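Section 4. Setting Up the Number Board

The Clakano activity kit arrives with more bags than anyone needs. Clear a table before you start. The kit rewards people who put things down in a row and punishes people who use the floor.

4.1 Before you open anything

1. Wipe the table. Old scuffs are fine. Jam is not.

2. Move the supplies to the far side, against the wall if you have one: basket, teal tray, boxes, anything still bagged. Leave the bags closed for now. The round pieces roll, and they know where your sofa is.

3. Put the wooden board near the front edge, where a child can reach it without climbing.

NOTE: The long white rod belongs to the hanging display in Section 7. Lay it flat behind the bags. It is not a pointer, a sword or a fishing pole, whatever you are told.

4.2 Placing the tiles

4. Start with the numerals. They go in the top row and the third row. Check that each one is right side up, and pay attention to the 6 and the 9, which have fooled adults with degrees.

5. Add the picture tiles in the second row, under the first set of numerals. The red car goes in under the 1 and the two ice-cream cones under the 2. The green bars come next.

6. Fill the bottom row with the dot tiles, matching each to the numeral above it. Count the dots. Guessing by color will get you most of the way and then let you down. 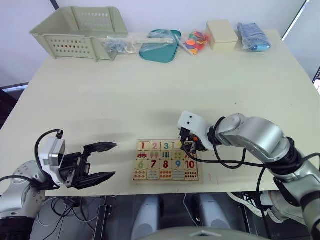

4.3 Putting it away

7. Lift tiles out by the edge. Do not tip the board over to save time. Kirsten Lachance, who wrote the first version of this guide, tipped hers over in June and is still missing a tile.

8. Return loose pieces to their bags and the bags to the basket.

CAUTION: Small parts. Plastic bags. Keep both away from children under 3 and from most dogs.

Replacement tiles are sold singly. Quote part 2744 and the numeral you lost.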